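# Bin-Picking Kit Review: Minutes

Saturday, January 18, 2025, Stirside workshop, back bench

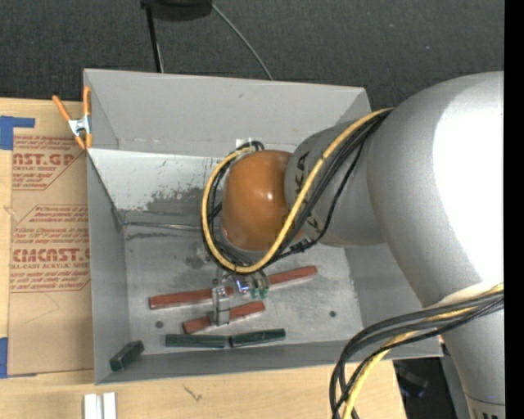 We started late, as half of us were still standing at the bench when Katalin Vörös called for chairs. She chaired, I took notes (Heffernan), and Rendlow, Priya and Tom were there for the whole thing. Apologies from Marcus.

**Minutes of the October meeting**

Read and agreed. One fix: the trial length for the Dutow kit is 2 months, and last time I wrote weeks. Sorry, all!

**Where we are with the Dutow kit**

For Priya, who joined after we signed up: the kit is the picking software, the gripper and the mounting hardware, and it goes on an arm you already own. Ours is the KUKA. Dutow doesn't sell arms and doesn't want to.

Katalin gave the numbers. The log has 551 pick attempts since the trial opened, with 123 misses. Most of the misses came in the first few days, when we were still using the default approach height, and she was clearly delighted with how the later runs look. Rendlow asked for the misses to be split by part type before anyone gets too excited. Katalin agreed and will do it, but she would like it noted that she is already excited.

What people liked:

- Teaching a new part. Tom had never used the kit before this week and got through the setup screens on his own in one sitting, with the printed guide next to him.
- Long bars in the metal bin. We all expected trouble with anything lying close to flat on the floor of the bin, and the gripper finger gets under more of them than we would have guessed.
- The error messages! They're in plain sentences, and they tell you which step to go back to. Rendlow said he would pay for those alone (he was joking, I think).

What still needs work:

- Parts near the walls. The software plays it very safe there and will skip a block that a person would call easy. There is a wall clearance setting, but it applies to all four sides at once. Priya wants it per side, and so does everyone else.
- Cables. Long discussion. The gripper lines and the arm's own cables share one route past the wrist, and Tom is worried about snagging when the wrist turns hard over. The guide has a single page on this and it's written for a smaller arm. Katalin has asked Dutow for better drawings.
- Shine. Bare metal bins give the vision side a harder time under the overhead lights. Rendlow suggested painting the inside of one bin matte and running the same parts in both. Everybody wanted to do this right away and had to be talked back to the agenda.

**Price**

The quote for the first year of support is $1,070, on top of the kit itself. It covers software updates and phone help on working days. It doesn't cover spare fingers. Tom thought this was fair for the help we've had so far, and told us how he called with a question about tool offsets and had a real person walking him through it before his coffee was cold. Rendlow would like to see the second-year price in writing before we say yes to the first. Agreed that Katalin will ask.

**Do we keep it?**

Straw poll only, no vote today. Four in favor of keeping the kit, one (Rendlow) waiting for the split numbers. He did say that he likes it more than the last one we tried, and that he'd be sorry to see it go back in its crate.

**Actions**

- Katalin: misses by part type, sent round before the next meeting. Second-year support price. Chase the cable drawings.
- Rendlow: paint one bin and write down which paint.
- Tom: try a looser cable route with the speed turned down, someone else at the stop button.
- Priya: write up the per-side clearance request so we can send it to Dutow as one clear page.
- Heffernan: find out whether Marcus still has the spare key to the parts cabinet.

**Any other business**

Priya asked if we could try the green blocks and the bars mixed in one bin for a full run, start to finish, with no one stepping in. Yes! Tom and Priya will set it up together and add the result to the log under its own heading.

Next meeting is at the same bench, date to follow from Katalin by email.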